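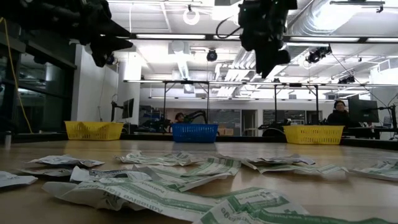 Green-and-white paper strips on the tabletop, with the yellow and blue baskets at the back.

Table Sorting – Loose Paper and Small Cards
Gallery, Skavholm workroom, May

Loose paper piles up quickly at Skavholm. It comes off rolls, out of packs and from the bottoms of boxes, and most of it ends up on whichever table is nearest. The notes between them cover how the paper is divided up, what the baskets are for and a few things that have changed over the past year.

This gallery belongs with the Nallar pages on small-item sorting. Earlier galleries covered screws and fittings, cable ties, and empty packaging. Paper was left until later, partly for lack of a good place to put it.

Strips and offcuts

Printed strips are the most awkward of the paper items. A flat sheet can be squared up and stacked. A strip that has curled stays curled, and when several are put down together they catch on one another and come up as a bundle. One of the strips in the first picture has "Adhesive Hardware" printed on it in green, and that lettering is the easiest way to tell which side is up.

We used to flatten strips by hand before sorting them. It took too long and they curled again in the basket. Now they go in as they are. A basket fills faster this way, but emptying it takes a few seconds and flattening a full load took most of a coffee break.

If strips are tangled, pull from the end that is already lifting off the table. Pulling from the middle tightens the twist. Short folded pieces can be left until last.

Baskets

The low baskets are open on top with slotted sides, so it is possible to see from a chair whether anything is in them. They replaced a set of deep gray tubs, which held more but had to be tipped forward to check. Small pieces of paper sat in the bottom of those tubs for months.

Yellow and blue were what Bruveo had in stock when we ordered. The colors did not mean anything at first. After a while people began using blue for paper without being told to, and the labels on the shelf were changed to match. Yellow is for whatever else turns up that day, and on some days a yellow basket is not used at all.

Baskets go along the far side of the table. Having them in front was tried for 3 weeks and given up – sleeves kept dragging paper back out over the rim.

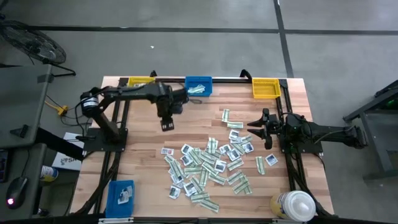 Papers and printed cards spread over the table. Crumpled green-and-white paper is in one blue bin and small cards are in another.

Cards

Cards are kept apart from the other paper. They are square and white with dark photographs printed on them, and they are stiff enough to stack. Most of the time spent on cards goes into finding them, as a white card under a pale sheet does not show until the sheet is moved.

The usual order is to take the top layer of green paper first and then go back for the cards. Doing it the other way around means lifting the same paper twice. Both ways get to the same result, and regulars at the table have their own preference.

The card stock was bought from Ibarra in a box of 1,000. It is a matte finish, which picks up better than the glossy cards used before. Glossy cards slid over one another and a stack would fan out if the table was bumped. There is still part of a box of the glossy ones on the bottom shelf if anyone wants them for something else.

Cards with a bent corner stay in use. Cards that have split along an edge are taken out and go in the recycling with the worn strips.

The tabletop

The wood is light in color and has a plank pattern. Green shows up well on it. White is harder, particularly toward midday, and the cards would probably be easier to see on a darker surface. A brown cloth was tried and it bunched up under the paper, so the table went back to bare wood.

Wipe it down before paper goes on. Any tape residue will hold a strip in place, and it tears when lifted.

Putting away

At the end of a session the blue containers go to the shelf by the door, with around 6 sessions' worth of paper kept before the oldest is thrown out. Empty baskets are stacked and left under the table. Please check the floor on both sides as well, as light paper travels when the door is opened.

The next gallery will be on string and cord.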